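Chapter 12
Planning for Things That Bend

Most planners in the first half of this book assume an object has a pose. Six numbers, and you know where the box is. A towel has no such courtesy. Fold one corner under and the six numbers tell you very little about what to do next.

Software people tend to answer this with data. The Derkstead set, used in the exercises, holds 3,000 clips of people handling cloth, and it is often cited as if its size settled the matter. Ask first what a clip records. It gives you hands and fabric as a camera saw them. It does not give you tension, or the moment a person decided the cloth was flat enough. 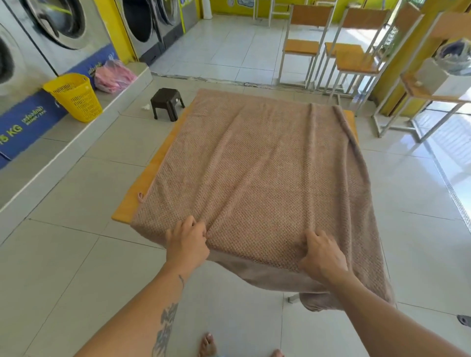
"Flat enough" is where the trouble starts. A cost function that punishes every crease will keep a planner smoothing long after a person would have started folding. One that ignores creases will fold them in. The Gikau planner, covered in Section 2, picks a threshold by hand and calls it learned.

Be wary, too, of success rates. A score from 20 trials on one towel, laid out the same way each time, says little about the next towel.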